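Sample packets, round table

25 January 2025

Started on the small packets for the Dresance box after lunch. The list from Nemberg has 15 lines on it. I'm only doing the flat ones at the table, the bottles stay on the shelf until the inserts come.

Moved to the round white table for this. The long bench is still covered with the Birberg returns and I don't want the two lots mixed again like in August. Wiped it down first. White is good for the foil and the dark card ones, bad for anything clear. The clear packets more or less disappear on it unless the light catches an edge, so those get put down label side up from now on.

What we want from each packet: can you read the label without turning it, does it lie flat, does it slide when the one next to it is moved. Write the answer straight on the sheet and don't leave it for the end.
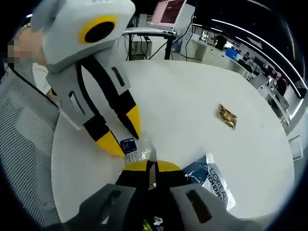
Clear packet with the dark blue and white label, over the table.

The print on these labels is small. I need to be close to read it, and for the insert card I would go up to 10 point and drop the second line of text. The clear border has no use for us except as a place to hold the packet. Left it on. If Nechyporuk wants it trimmed they can ask for it, but the trimmed ones last time had sharp corners and two of them scratched the lid.

Table notes: keep the middle clear and bring packets in one or two at a time. With everything out at once I lose track of which ones have been written up. Finished ones go to the right. Round table has no corner to square anything against, so for the layout test I'll need the tray with the raised edge, 8 mm lip. It's in the cupboard under the label printer.
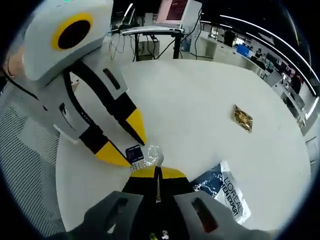 Gold foil packet, L'Oréal Men Expert package, small navy card-like one and the clear plastic.

Foil: crinkled, so not going to stack well. Put it on top in the box or in its own pocket. The shiny surface also makes it hard to photograph for the contents sheet, try it under the diffuser.

Men Expert: white and dark blue, name runs vertically. In the box it has to go in with the name facing the same way as the others or the whole row looks wrong. Check against the Dresance drawing, I think they have it rotated.

Navy one: white lettering on dark, easiest of the lot to read from standing height. White strip at the bottom makes a good edge to line up with.

Clear plastic: crumples and then takes up more room than it should. Flatten before it goes in a pocket.

Still to do
- 8 lines left on the Nemberg list
- layout test in the tray
- ask Birberg if the returns can go back in their own cartons, need the bench
- new pen for the sheet, the blue one smears on the coated paper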